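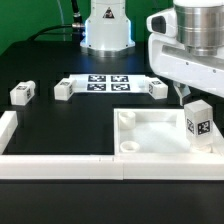 Can a badly seated cable make an arm stop halfway through a move when the software says everything is fine?

Mostly it's the first thing to check. A connector that is nearly in will pass every test while the arm sits still, then drop out for a split second once the arm starts swinging.

2 September 2024

OK quick one, I have to be out of here shortly and I want this written down before I forget which log was which.

The fault: arm picks up a cube, starts the swing, stops dead. No error on the screen for three or four seconds. Then a comms timeout, code 2459, and the gripper lets go. That last part is the bit I don't like. A cube falling on a table is nothing. But Senga Ritchie had her hand near the tray the second time it happened, reaching in to straighten something, because as far as either of us could tell the thing had finished. It hadn't. It was just waiting to fail.

She's fine. It never touched her. Still felt sick.

So, rule as of today: stopped does not mean safe. Nobody reaches in until the stop button is down. I knew this. It's on the sticker. I've said it to other people, loudly. And I still let us drift into doing it the lazy way, because pressing the button means homing the arm again and homing is slow.

Now the chase, for anyone with the same problem.

First I blamed the markers. The tags are how the whole Jumamero job works, the software finds the sheet, finds the cubes, works out where to go. If it loses a tag it pauses. So I figured lost tag, bad light, glare off the black table. Spent most of the morning on that. Changed the exposure, reprinted the sheet, taped it down again. Ran 50 picks and got the same stall on pick 3. Useless.

Then I blamed my own code. Fair guess, usually right. I'd moved a timeout from 200 ms to 50 over the weekend, so I put it back. It stalled less! Which sent me off down the wrong road for another hour, thinking I'd fixed it. All I had done was make it more patient about a bad connection. It would lose the controller, wait, get it back and carry on like nothing happened. Worse in a way, you get a hitch in the middle of a move and no log line at all.

Ewan Strachan is the one who got it. I rang him to moan and he asked if it always stopped on the same side. Hadn't looked. Went back through the logs and yes, every single stall was on the swing out to the tray, never on the way back. He said go and wiggle the plug on the base.

Powered down. Wiggled the plug. It moved. Not much, but a metal connector with a locking ring should not move at all. The ring was on crooked, caught on the first bit of thread, and it feels tight when you turn it by hand so you beleive it. The cable is thick and stiff, and my guess is the turn shook the base just enough to lean the plug over. Can't prove it.

Backed the ring all the way off, lined it up, did it again. Ran 200 picks at the Plallari speed settings. No stalls. Put the timeout back down to 50 ms so it'll yell at me early next time, ran another 50, still nothing.

Things I'm changing:

- Button down before hands go in. Every time. Me included.
- Gripper holds on a comms loss now. It was set to open, which I think came over from the old Mackay config when I copied the file accross.
- Any gap over 50 ms goes in the log, even if it recovers.
- Wiggle the plug, power off, at the start of the day.

Still not sure about the gripper one. Hold is better for dropped parts but if it ever closes on a finger then hold is the wrong answer. Low force helps, the fingers are set pretty weak for the cubes anyway. Senga thinks it should hold and then need a key press to open. Probably right, I'll try it her way.

I've also written to Graltlow to ask if they sell the cable with a right-angle plug. No reply yet. If they don't I'll clamp the cable to something so the plug isn't taking the pull, and I want that done before the October demo.

Logs are a mess, but if you want them ask and I'll send the bad run and the good run. Got to go.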